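Support > Garment Care > Closed tickets > 304

Ticket 304: Hem will not lie flat
Opened by: Aiguo Cai
Product: Alcantara folding board
Status: Closed, grudgingly

I have folded the same pale piece 3 times now and the hem side keeps curling under. The instructions say "smooth and fold." I have smoothed. The hem has other plans. Your chart wants the edge to meet the center line, and mine stops well short of it with a lump at the top.

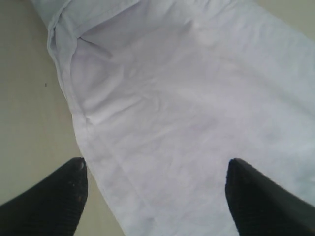

Attachment 1: hem edge tucked under, small fold near the top.

Reply from Navham desk, 9:40 a.m.
Thanks for the photo. The edge is doubled over, so you're folding a fold. Open that little pocket near the top first, then pull gently along the seam. Wrinkles in the middle can wait.

Reply from Aiguo Cai, 11:15 a.m.
Did that. Lump gone, edge nearly straight. It now reaches the center line but looks slept in. I suppose there is a separate ticket for ironing.

Reply from Navham desk, 11:32 a.m.
There is - see 172. Closing this one.

Recent tickets
172: Ironing before or after folding
300: Mullside drawer too shallow for stacks
Zidach hanger leaves shoulder bumps
Fitted sheets (locked)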